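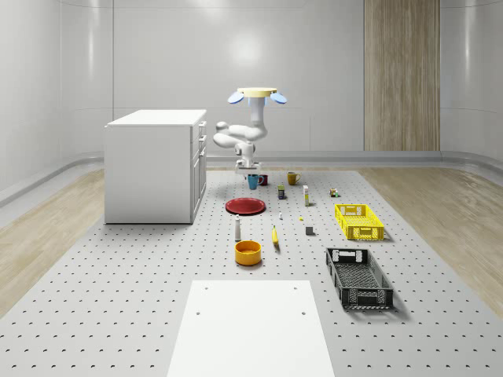
Eun-ji So asks whether a charter petition has to be entered again from the start when one circulator's affidavit is thrown out. It does not. Only the sheets under that affidavit are affected, and step 9 covers how to pull them.

Print this page | E-mail this page

4. Setting Up a Charter Amendment Petition in Rusodo

This section applies to petitions that propose a change to the Grurutcombe town charter. For the recall of an elected officer, use Section 5. For a petition that only asks the council to hold a hearing, use Section 6.

4.1 Before you begin

You need a clerk-level login, the approved text of the amendment, and the voter file dated on or after the day the petition was opened. The signature threshold for the current cycle is 3654 valid signatures. Rusodo does not calculate this figure. It must be typed in by hand from the clerk's notice.

CAUTION: Do not open a petition record with draft text. The text is locked as soon as the first sheet is logged, and a locked record can only be voided.

4.2 Creating the petition record

1. Sign in and select Petitions > New > Charter.

2. Enter the short title. The short title must match the heading printed on the circulated sheets, including punctuation.

3. Paste the full text of the amendment into the Text field. Strike-through and underline are kept. Footnotes are dropped and must be placed in the Attachments tab.

4. Enter the charter article and section to be changed. If the amendment adds a new section, enter the number of the section it follows and check Insert After.

5. Enter the names of the sponsors. The charter calls for at least 2 sponsors, both registered in the town on the filing date. The record cannot be saved with fewer.

6. Type the threshold into Required Valid and press Save. A petition number is assigned.

Note: The petition number is not the ballot question number. Ballot numbers are given out in October, after the council has accepted the certified count.

4.3 Logging sheets

7. Open the petition and select Sheets > New Batch. A batch holds up to 99 sheets. When the batch is full, close it and start another.

8. For each sheet, enter the sheet number, the circulator, and the date of the affidavit. Signature lines are then entered in the order in which they appear. Leave blank lines blank; do not close up the gaps.

9. If an affidavit is missing or defective, open Sheets > By Circulator, select the circulator, and choose Hold for that affidavit. Held sheets stay in the record but are left out of the running total. To return them to the count, choose Release and attach the corrected affidavit.

CAUTION: Hold and Delete are next to each other in this menu. Deleted sheets can be restored only by the system administrator.

4.4 Checking signatures

10. Select Check > Against Voter File. Each line is marked Match, No Match, or Review.

11. Work through the Review lines one at a time. The usual grounds are a changed surname, a former address, or a name written in initials. Record the ground in the Reason field. A line with an empty Reason field counts as not valid.

12. Where the same voter has signed more than once, the earliest signature is kept. Rusodo marks the later ones Duplicate. Do not change this setting in the middle of a count.

Note: In the test petition supplied with the program, more than 513 lines go to Review. This is intended for training and does not point to a fault in the voter file.

4.5 Certifying the count

13. Close all open batches. The Certify button stays gray while any batch is open.

14. Print the Count Report and compare the total with Required Valid.

15. Have the report signed by the clerk, scan it, and attach it to the record. Then press Certify.

Sponsors may inspect the report and the list of rejected lines, but not the dates of birth in the voter file. Use the Sponsor Copy print option, which leaves that column out.

Section revised August 3, 2019. Text: Dörte Petersen. Checked: Till Lenz.

Shares: 7 | Comments: 1

This site uses cookies to remember your login and language. By continuing to browse you accept their use.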